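Search Search this encyclopedia Go

Plotus (software)

Plotus is a control and planning package for pairs of small robot arms that share one work surface. It was developed by Tronura and first released in September. The package reads camera streams, keeps a list of the objects on the table, and sends joint targets to both arms.

Planning is done in two stages. The first assigns each object to the left or the right arm. The second computes a path for each arm and checks the two paths against each other, as well as against fixed obstacles entered by the operator. If the paths come within a set distance, one arm is held until the other has cleared the shared zone.

Perception uses fixed views for the general layout and wrist views for the final approach to a handle. Thin objects and soft objects, such as gloves, are stored as outlines and given a grasp region. The default object library has 198 entries.

Tabletop gardening layouts, wrist view and fixed views:

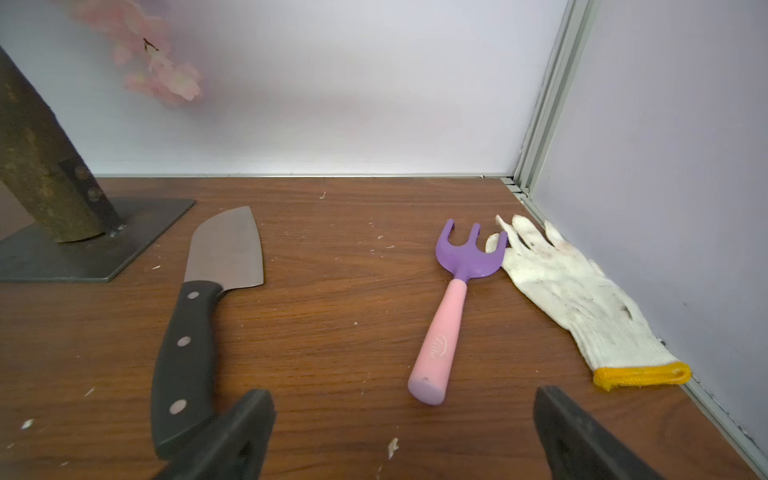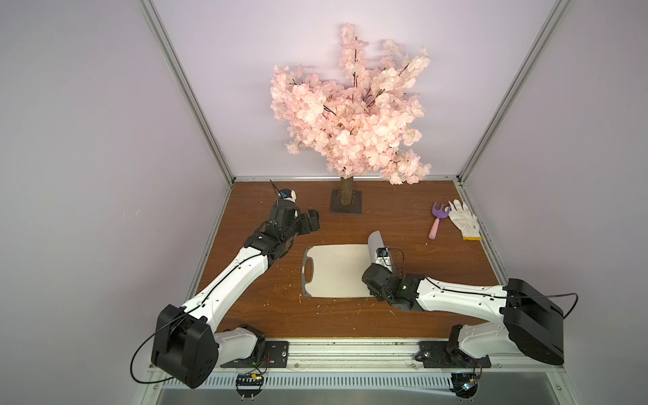
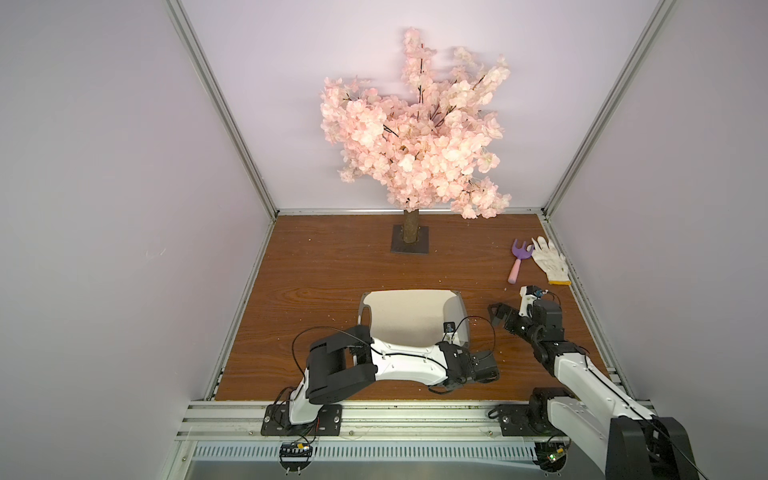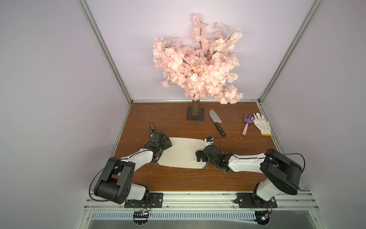
Version 2 added a log viewer called Rosby, in which joint positions and camera streams are replayed on a common timeline. Operators may mark a point in the log and restart planning from it. Calibration files from version 1 must be converted before use.

Related articles
Collision checking
Mekonnen calibration format
Rosby (log viewer)
Two-arm planning

Last updated 20 February 2024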